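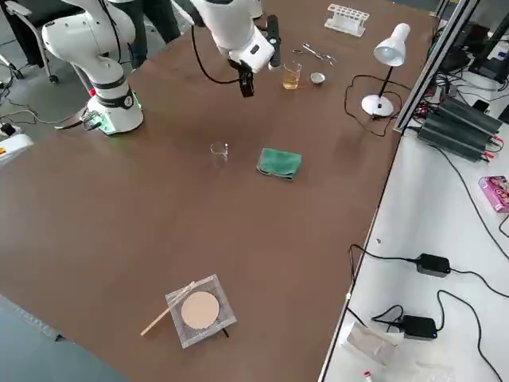 My old laptop finally got to the point where the battery was lasting less time than my morning coffee, so in August I started looking for a replacement. I didn't want anything fancy. I write, I keep a lot of browser tabs open, and once in a while I edit a video for the family.

I ended up with the Kendero 2, the cheaper of the two models Cadham sells. The bigger one was close to $2000 with the memory I wanted, and I couldn't make myself pay that. Mine came to $1087 with tax and a sleeve I haven't used yet.

The keyboard is good. The keys have more travel than on my old machine and the arrow keys are full size. The trackpad is fine, but it clicks louder than I'd like at night. The screen is rated at 500 nits, and I can sit on the back porch at noon and still read a page of text. Colors look a little cool out of the box. I moved the slider toward warm and left it there.

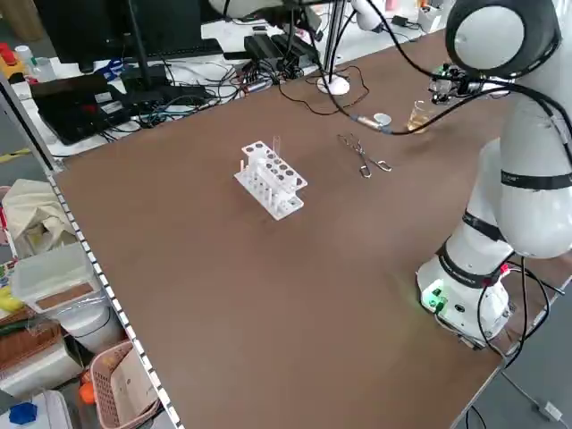
Battery life is the main thing I wanted and it's decent. I unplug at 8 in the morning and usually plug back in after dinner. Video calls bring that down a lot. The fan comes on during calls too, a low hum that the microphone doesn't seem to pick up.

Ports are my biggest complaint. There are two USB-C ports, both on the left, and one of them is taken whenever it's charging. I bought a small Okoro hub for the card reader and my old printer. It gets warm but has worked every day so far.

Moving my files over took most of an evening. I used Bremby for the backup, and it skipped one folder of photos with very long file names. I copied those by hand. The old laptop is in the closet for now, until I get around to wiping the drive.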